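Frequently Asked Questions: the Kiltard Study

What is the Kiltard study?
Kiltard is a research project on teaching robots to handle tableware in ordinary kitchens. Demonstrations are recorded with hand-held grippers, so no robot arm has to be brought into the home.

How much material has been collected?
The current release holds 3831 demonstrations from 488 sessions. Sessions recorded before March used an earlier finger pad and are kept in a separate folder.

What was the main result?
A policy trained on the full set was given 200 trials at setting bowls and plates on a counter. It did better with bowls than with stacked plates — the report by Sum-yee Choi and Cheng-en Wei gives both rates in Table 4.

Why are the kitchens not cleared first?
The method is meant to cope with ordinary clutter. Participants are asked to leave appliances, bottles and cables where they normally stand.

May other groups use the data?
Yes, for non-commercial research. Requests should be sent to the Samness data office and should name a responsible member of staff.

When was this page last revised?
May 7, 2024.

What does a recording look like?
Each demonstration is stored as video from the gripper's own camera, together with the finger opening at each moment. The still below shows bowls and a stack of plates on a striped mat, with a rice cooker behind.
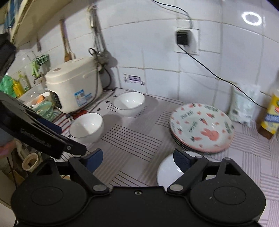
Pui-shan Liao: Could the answer on results also say whether the 200 trials took place in kitchens that were left out of the training set? Our group would like to cite the figure, and the report is unclear on this point.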